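Conservation Workshop, Notebook 4
Entry for October, opened 8:40 a.m.
Subject: Trial of wheat starch paste and methylcellulose mixtures for the Grallach ledgers

Purpose of the entry. The workshop has been asked to settle on one adhesive for the spine linings of the Grallach ledgers before the main treatment begins. The previous entry recorded the condition survey. The present entry covers the preparation of the paste, the first set of test strips, and the points that remain open.

Background. The ledgers came from the Grallach paper mill and are bound in full calf over heavy boards. The old animal glue on the spines has become brittle and comes away in flakes when the volumes are opened past a shallow angle. The text paper is a good rag stock and is in better condition than the bindings. The leather is weak at the joints on every volume examined to date. Any new adhesive must hold the lining in place, stay flexible, and come off again with moisture alone if the work has to be reversed.

Preparation. Wheat starch was soaked overnight in deionized water and cooked in the double boiler with constant stirring. The mixture turned translucent shortly after the thermometer passed 70 degrees Celsius. It was held at 87 degrees until it fell from the spoon in a sheet, then taken off the heat and covered. After cooling, it was passed through the horsehair sieve twice. The first pass left a number of small lumps, and the second pass was clean. The methylcellulose was made up separately and left to stand until clear.

Three mixtures were prepared: paste alone, paste with one part in four of methylcellulose, and equal parts of each. They are labeled A, B, and C in the refrigerator, on the shelf reserved for the Grallach work. Please do not use them for general repairs. The general paste is in the jar with the blue label.

Test strips. Strips of the medium-weight Japanese paper sold by Stirnum were brushed out onto sample pieces of discarded calf. The strips were cut with the grain running along the length. A second set was cut across the grain, as the earlier notebook suggests that grain direction made more difference than the adhesive did. All strips were placed between polyester web and blotter and weighted for 90 minutes, after which the blotters were changed and the weights put back.

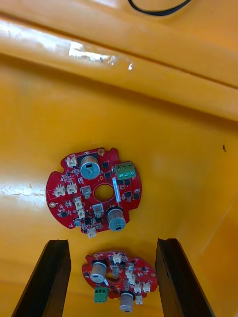
Mixture A gave the strongest bond and the stiffest strip. When the sample was flexed over the edge of the bench, the lining creased slightly at the fold. Mixture B held well and bent without a crease. Mixture C was easy to brush out and gave the most working time, but the corner of one strip lifted under light pressure from the bone folder. The cross-grain strips curled in all three cases, and the curl was worst with A.

There was no darkening of the leather under A or B. Under C there is a faint tide line on one sample. It may have come from an overloaded brush, and the test should be repeated before anything is concluded from it.

Reversal. Half of each strip was dampened through a barrier layer and left under film. B and C released cleanly with a spatula. A released with more effort and took a small amount of surface fiber from the calf.

Working conclusion. Mixture B will be carried forward to a full-size trial on the blank book bound last winter. The blank book has a rounded spine of similar depth to the smaller ledgers. The lining will be cut with the grain running head to tail.

Supplies. The roll of Stirnum paper is nearly finished and a new one should be ordered now. The Dravero press in the back corner is closing unevenly on the left side, and the platen should be checked with the feeler gauge before it is used for any bound volume. Until then, use the small press.

Outstanding points. The Ahn method calls for a second lining of linen over the paper, applied once the first layer is fully dry. It has not been tested here on volumes of this weight. A sample with the linen layer should be added to the full-size trial. The repeat of C is to be done with fresh paste, since the present batch will be discarded when it begins to thin.

Entry closed 4:15 p.m.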